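From: Prasanna Chowdhury
To: manipulation-users list
Date: 1st March
Subject: Re: Open day at Iturra - what was shown

Alois Wallner wrote:
> I could not get to the Iturra open day. Two questions for anyone who
> did. Was the tissue task run on hardware or only in simulation? And
> did they say how the wrist view is handled once the gripper is close
> to the object? We lose most of the useful image at that point and
> our policy starts to drift sideways.
>
> Alois

Alois,

Simulation only. The hardware cell was running a different job (sorting shoe inserts for Vastisport) and the two were kept apart. Ximena Leiva gave the simulation talk and ran the task live from her workstation, with the view on the wall screen.

The setup, from my notes: a parallel gripper, a tissue box, and one sheet to be pulled from the opening. Each run starts from a random arm pose and a random box pose. Textures are drawn from a pool of 400 and applied to the box and the surroundings without regard to what looks sensible, so you get stone next to wood grain and so on. Lighting was left flat on purpose. Ximena said they had varied it in October and saw no gain on this task.

The sheet is a coarse mesh, so the folds come out angular. Someone from Wendex asked whether that matters for the grasp. Her answer was that it matters for the pull and much less for the approach, and that they use a finer mesh for the last 2 seconds of the episode. I did not see that switch happen on screen and would like to know how they carry contact state across it.

On your second question: they do not crop or mask the fingers. The wrist view goes in whole, and a second fixed view goes in at half the resolution. The training set was 2000 episodes, with 14 held-out box shapes for testing. She did not give a success rate for the held-out shapes and said it would be in the Endodlow report. Nélida Troncoso asked about drift near the opening, the same thing you describe. They had it too, and reduced it by adding starts where the gripper is already close to the box and off to one side.

I asked for a still from the wrist view during an approach, and Ximena sent one with permission to post it. In it the fingers are wide apart with the tissue between them, nearer the right finger. The viewpoint is steep and very close to the box, so you can judge how much context is left at that range.

The slides are not public yet. Ivana Rivadeneira is collecting requests for them, so write to her directly and keep it off the list. If you send me your start-pose distribution, I can compare it with what I wrote down - my notes on theirs are fairly complete.

Prasanna

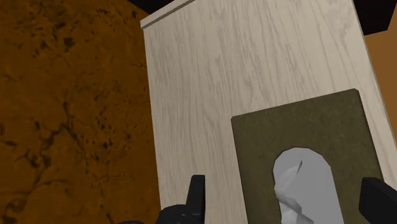
P.S. The next open day will include the pull on hardware, same gripper geometry. Registration goes through Iturra and places in the lab are limited, so reply to their notice early if you want to stand near the cell.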